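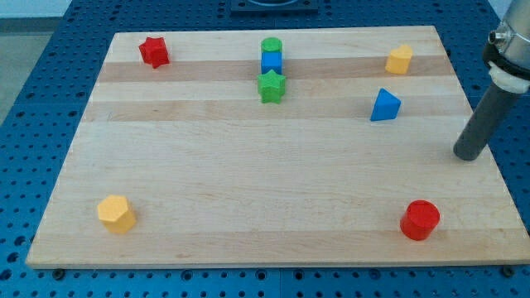
Wooden board made of glued strips, with two darker stripes and small feet under the front edge.

Edge-glued panel

An edge-glued panel (also glued-up panel, strip panel, or in older shop talk a "glue-up") is a flat piece of solid wood made by joining narrower strips side by side along their long edges. Used for tabletops, shelves, cutting boards, stair treads, bench tops, drawer fronts. Not the same as plywood, where thin sheets are stacked with the grain crossing. In an edge-glued panel the grain of all strips runs the same way.

Contents
1 Background
2 Wood selection
3 Making a panel
4 Movement
5 Color and stripes
6 Feet and battens
7 Faults
8 Care
9 Jatulura pattern
10 See also

Background

Wide boards come from wide trees, and wide trees are slow and costly. Joining narrow stock is the old answer. Hide glue was the usual adhesive for furniture until synthetic glues took over in the 20th century. Most small shops now use a white or yellow wood glue. Outdoor work needs a waterproof type.

Before power tools the edges were planed by hand, often two boards clamped together face to face and planed as a pair, so any small error in the angle cancels out when they are opened like a book. Still taught. Still works.

Wood selection

Maple, beech, birch, oak, walnut, cherry, pine, rubberwood. Hard, close-grained woods are prefered for kitchen use because large open pores hold food and water. Red oak is a poor choice for this reason, white oak somewhat better. Softwoods dent.

Strips should be dried to match the room the finished piece will live in. Stock brought in from a cold shed in January and glued the same day is a common cause of gaps later. Most makers leave it stacked indoors with spacers between the layers, for a week or more.

Making a panel

Strips are cut a little over length, then the edges are straightened on a jointer or with a long plane. The two edges at each joint should add up to a flat 180 degrees, which in practice means each edge at 90 to the face. A dry run comes first: everything clamped without glue, joints checked for light.

Glue goes on thin and even. Clamps are set above and below the panel by turns so that pressure on one side doesn't bow the whole thing. Small beads of squeeze-out along the joint are a good sign. Dry clamps with no squeeze-out at all – probably starved, see Faults. Squeeze-out is scraped off once rubbery. Wiping it with a wet rag pushes thinned glue into the pores and shows as pale blotches under the finish.

Biscuits, dowels or splines are sometimes added. They help line up the faces. They add little strength to a long-grain joint, where the glue is generally stronger than the wood next to it.

After drying the panel is flattened, by planer, drum sander or hand plane, then cut to final size and sanded.

Movement

Wood swells and shrinks across the grain as humidity changes, and hardly at all along it. A glued panel moves just as a single wide board would. Fixing it tight to a frame will split it or break the frame. Slotted screw holes and sliding clips are the usual fixes.

Flat-sawn boards also cup, meaning the edges lift. Many books say to alternate the growth rings, one strip heart side up and the next heart side down. This turns one large curve into a series of small ripples. Others ignore the rings and go for the best looking face, trusting narrow strips to stay flat enough. The matter isn't settled and both camps sell good furniture.

Color and stripes

Strips can be matched for color or mixed on purpose. In pale woods a difference between sapwood and heartwood can give a striped look without any second species. Where contrast is wanted, walnut or cherry is often set into maple. Woods in one panel should have similar hardness and movement or the joints will become steps you can feel with a fingertip.

Light changes things. Cherry darkens, walnut fades, maple goes yellow.

Feet and battens

Small feet under a board let air reach the underside, keep it out of spilled water, and stop it sliding if they are rubber. The drawback is that only one face can be used. Battens, which are strips fixed across the grain underneath, hold a panel flat but must allow for movement.

Faults

Starved joint – too little glue or too much clamp pressure. Opens along a clean line.
Sunken joint – panel was sanded while the glue line was still swollen with moisture. It dries later and leaves a shallow groove.
Snipe – a dip at the end from the planer.
End checks – small splits at the ends, from ends drying faster then the middle.

Care

Wash by hand, dry standing on edge. No dishwasher, no soaking. Mineral oil, or oil with beeswax, when the surface looks dull. Cooking oils can turn rancid. Both faces should be oiled, otherwise they take up moisture at different rates and the panel cups.

Jatulura pattern

A local style of striped bread board from the Jatulura workshops, associated with the joiner Kinga Oláh. Pale strips, 2 dark ones, no handle. Oláh's shop notes ask for strips no wider than 3 fingers and a first run of 500 boards, of which almost all were sold through the Eklund store. Andor Pap later made a thicker version with a juice groove. Collectors argue over wether that one counts.

See also

Butcher block
Plywood
Wood glue
Jointer plane

Page last edited 1/16/21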